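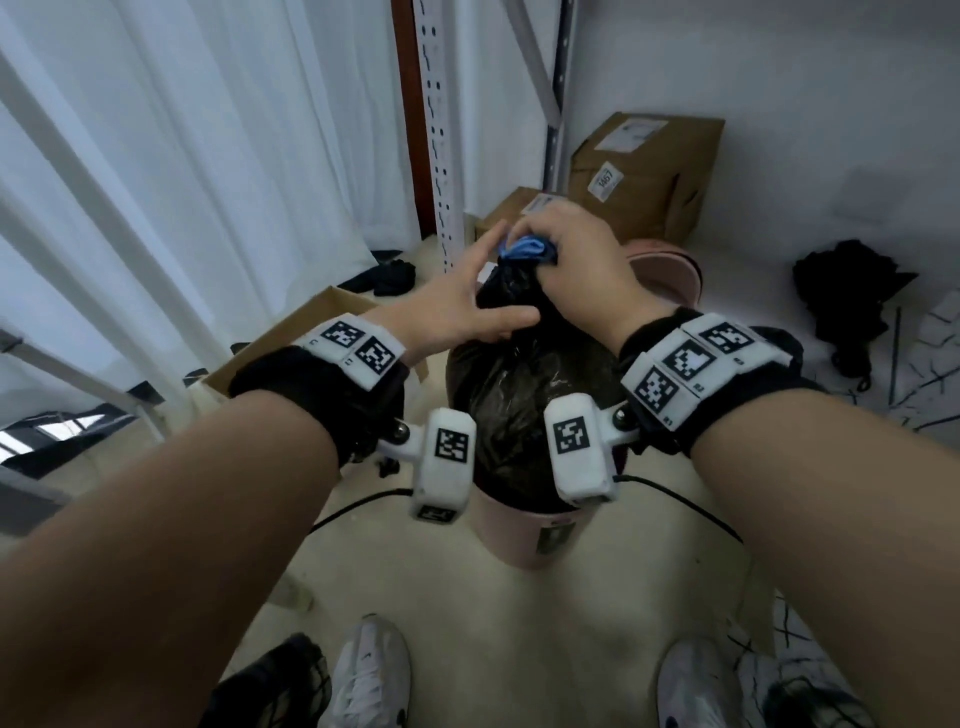 Basley Waste Bags, Black, with Tie

Strong black bags for round and square bins in the kitchen, the workshop or the office. Sold by Evance in rolls and in cartons.

The Basley bag is made for people who change a bin every day and do not want to think much about it. The plastic is opaque, so the contents stay private, and the surface has a light shine which is easy to wipe. It opens wide and folds over the rim of the bin, and there is enough length left at the top to gather it, twist it and close it with a tie while it still stands in the bin.

Details

Colour: black
Closing: separate tie, one for each bag
Load: up to 7 kg
Roll: 20 bags
Carton: 200 bags
Bag length: 110 cm
Base: flat seal
Delivery time: 2 working days from our stock

How to close a full bag

Leave the bag in the bin. Pull the edge down from the rim on all sides and bring it together in the middle. Press out the air slowly with a flat hand, then hold the neck and turn it until it is tight. Put the tie under your fingers, go round the neck and make a knot. Keep one hand on the side of the bag, just below the knot, when you begin to lift.

If the bag sticks in a narrow bin, do not pull harder. Lay the bin on its side and slide it out. This happens mostly with smooth round bins, where no air can come in below the bag.

Which bin does it fit?

We recommend it for cylindrical bins without a lid. It can also be used in our Alcantara pedal bin, but then the extra length must be folded inside, otherwise the lid does not close well. For the small Pruvholm desk bin it is too large – please choose the Basley Mini.

Please note

Not suitable for hot ash, liquids or broken glass without wrapping. Store the rolls in a dry place, away from the heater. Keep away from babies and small children, as there is a danger of suffocation. The bag is not intended for food storage.

The ties are packed in the middle of the roll. Some customers throw them away together with the cardboard core, so please look inside before you recycle it. Spare ties can be ordered separately. We do not take back opened rolls, but unopened cartons can be returned in the usual way.

Last updated: January 2021

14 shares | 2 comments

Related items

Basley Mini bags, white
Spare ties for Basley bags
Alcantara pedal bin
Pruvholm desk bin
Evance floor cloths, pack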